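Play kitchen on a white table – what stays out?

katenemom
We cleared off the big table and set out the play food again! Green colander, mug, strawberries, the banana, one big plate.

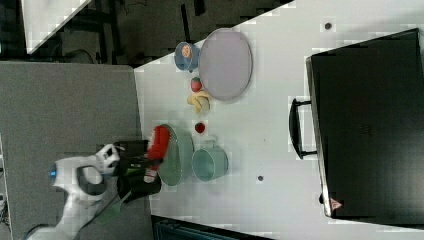 I want it all left out so any kid can walk up and start cooking.

Rarnus7
Too much at once, I'd say. Mine only ever want the fruit. 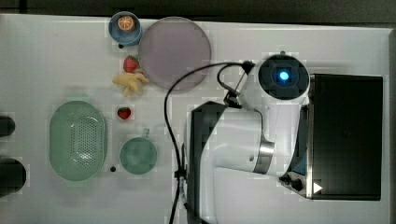 Plates can go in a bin until someone asks.

katenemom
No way – the plate is half the fun!

unodley_jo
Team plate. And ketchup goes in the colander, obviously.

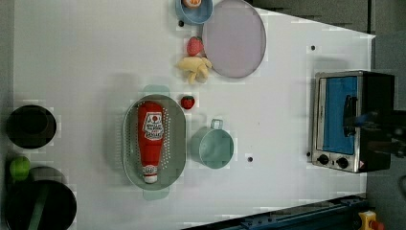
I'd keep the mug close by too, for soup.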